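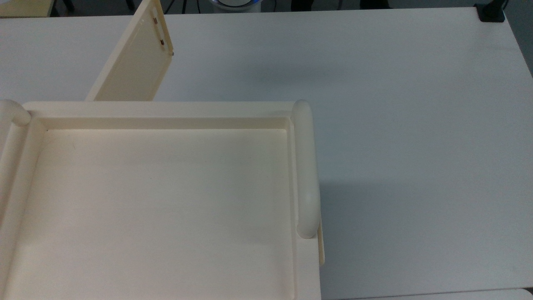 Photo: Giltbridge workshop, bench 2

March 2019

Equipment planning, second pass. The February list went over by 331 before shipping, so I went through it again line by line.

Arms: staying with the Akine quote. Domański came in lower on the arm itself but charges separately for the controller cable and the mounting plate, and the lead time is longer. If Akine holds the price to the end of the quarter we order one now and leave the second for the next budget.

Grippers: the Pliltent parallel one is fine for box handles and drawer pulls. Need to check the opening width against the cream tray handle before we commit. Spare finger pads should go on the same order. We forgot them last time and paid shipping twice.

Clamps and poles: 4 more clamps. The black ones we have grip the table edge well enough, so same type again.

Test objects: limit is 400 for the whole line. Most of it should go on household storage, things with lids, drawers and handles. The cream plastic box and the brown drawer cabinet can stay in the set, and they stack, so shelf space is less of a problem than I had it down for. Would like a second drawer unit with a different pull. 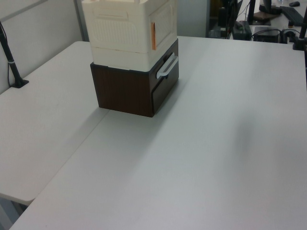
Do we need to buy the second arm this year to keep the drawer tests going?
One arm is enough for drawers. The second is for lifting wide boxes by both handles, and that work can wait for the next budget.

Still open: service contract. Akine wants 5 years up front, Domański bills yearly. Asked both for a price without on-site visits. Table feet and cable covers come out of the general workshop money, so I took them off this list. Revised sheet is in the shared folder, old one renamed.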